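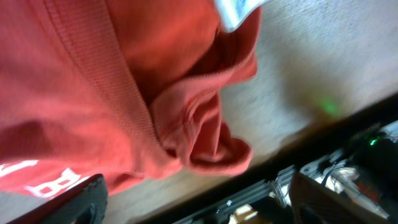 A red garment with white lettering between the fingers of the student-built gripper at the Katsaros workshop.

Students take on laundry folding for September contest

A robotics club at Katsaros Technical School is spending its evenings teaching a robot arm to fold clothes, a job that has turned out to be harder than anything the club has tried before.

The team, which goes by the name Drodum, has 9 members and will enter the household tasks class at the Baneo student robotics meet in September. Entrants in the class must pick up a garment, spread it on a flat surface and fold it within a set time. No one may touch the cloth once the clock starts.

"Last year we stacked blocks, and a block is the same shape every time you look at it," said Peter Kuruc, a second-year student who leads the programming side. "A sweatshirt has a different shape every time you drop it."

The club built its gripper in the school's machine shop and put a small camera at the wrist, so the arm gets a close view of whatever is between its two fingers. The students steer the arm by hand through each fold and record the run. The recordings are then used to train the software that will drive the arm by itself at the meet.

The club has logged 1,439 runs since the start of the school year. Kuruc said many were thrown out in the early weeks, mostly for gripping too many layers at once or missing the cloth altogether.

Thick knits and hoods give the software the most trouble, he said. A hood can fall in ways that hide the neckline, and the team uses the neckline to work out which way the garment is facing. Ribbed bands at the cuffs and waist are easier to pick out, and the students now look for those first.

Thin woven cloth brings a different problem. It slides, and it wrinkles under light pressure. The students have been using stitched seams as a guide to where an edge might be. 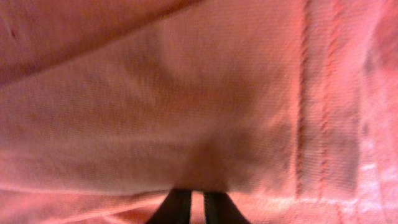

Scoring and schedule

Teams at Baneo get 2 attempts on each garment, and the better score counts. A team needs 70 points to move on to the final round, where the judges supply clothes the entrants have not seen.

Henryk Wasilewska, who teaches automation at the school and advises the club, said he expects the first round to be within reach. "The final is another matter," he said. "They have trained on their own clothes, and I have told them to start borrowing."

Parts for the arm were paid for with a grant from Andden, a local machine tool supplier. The workshop is open to visitors from 4 p.m. on club days, and students from other programs may ask at the school office about joining.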